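Skript zu Einheit 9: Kleinteile am Arbeitsplatz ordnen
Kurs Büroorganisation, Leitung: Narayanan Chowdary

## 9.1 Schubladenboxen

Schubladenboxen stehen auf dem Tisch und nehmen auf, was täglich gebraucht wird: Klammern, Haftnotizen, Stempel, Ersatzminen. Ordner und Papierstapel gehören ins Regal.

Für die Einteilung gilt die Griffhäufigkeit. Oben liegt, was mehrmals am Tag gebraucht wird, in der Mitte der Wochenbedarf, unten der Vorrat. Bei getöntem, durchsichtigem Acryl erkennt man die Fächer von der Seite. Beschriftet wird trotzdem, und zwar vorn neben dem Griff.
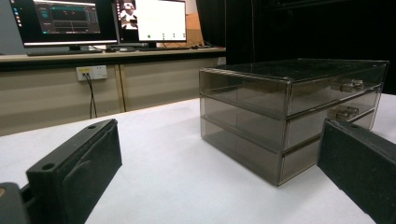
Wie viele Sorten gehören in eine Schublade? Eine Sorte pro Fach; wer mehr unterbringen muss, setzt einen Einsatz ein und beschriftet jedes Teilfach.

## 9.2 Aufstellen und Reinigen

- Box so stellen, dass sich alle Schubladen ganz ausziehen lassen.
- Deckplatte frei lassen. Auf dunklem Acryl fällt Staub schnell auf.
- Mit weichem, feuchtem Tuch abwischen, keine Scheuermilch, kein Alkohol (Gefahr von Spannungsrissen).
- Schubladen zum Reinigen herausnehmen und in derselben Reihenfolge einsetzen.

## 9.3 Aufgabe bis Mai

Lesen Sie das Fallbeispiel Pralau (Materialliste 2937 im Anhang). Das Büro führt 70 Artikel Kleinmaterial. Teilen Sie die Artikel nach Griffhäufigkeit auf und begründen Sie, was am Tisch bleibt und was ins Lager Jolitz geht. Abgabe auf einer Seite, höchstens 3000 Zeichen.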